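4.3 Recording a two-handed demonstration

This section covers one recording session with a pair of Pustton hand-held grippers and the head camera. Complete the pairing procedure in 4.2 first. The same steps apply to the Emside task set and to custom tasks.

1. Open the session in Stomex Recorder and enter the task code. Check that all camera streams are listed before continuing.

2. Sit or stand so that the head camera covers both grippers and the object. Each marker cube must keep at least one face toward the head camera during the grasp.

3. Bring the jaws to opposite sides of the object before closing. For box tasks, keep the grippers level with each other and close both within 700 ms.
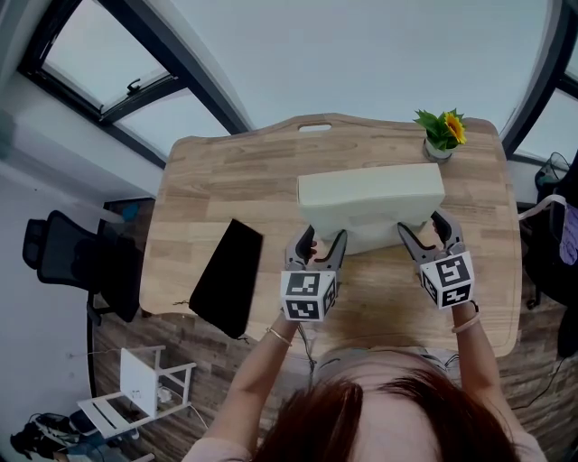 4. Lift, move and set down the object as the task sheet states. Open both grippers fully, withdraw, and hold still for 2 seconds. The recorder uses the still period to mark the end of the episode.

5. Repeat until 8 episodes are stored. Change the starting position of the object between episodes.

Caution: Keep fingers clear of the jaws while the trigger is being pulled.

4.4 Checking gripper alignment

Alignment ties the wrist camera of each gripper to the head camera. It must be redone after a lens or marker mount has been touched, and at the start of each recording day.

1. Start the alignment routine. Have a second person hold up the marker card where the gripper camera can see it.

2. Tilt the card slowly in each direction. Keep fingers on the card border - a covered corner will cause the sample to be dropped.

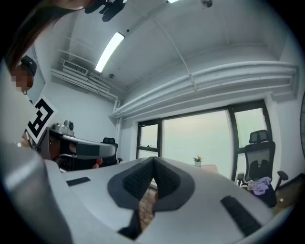
3. Wait for the residual to appear. Values up to 2 pixels are accepted. If the value is higher, clean the lens and run the routine again.

Note: The wide-angle lens bends straight edges strongly near the rim. Samples taken there are given less weight in the Fröhlich fit, so most of them should come from the middle of the view.

Error 1774 means that the card was lost before enough samples were stored. Restart from step 1.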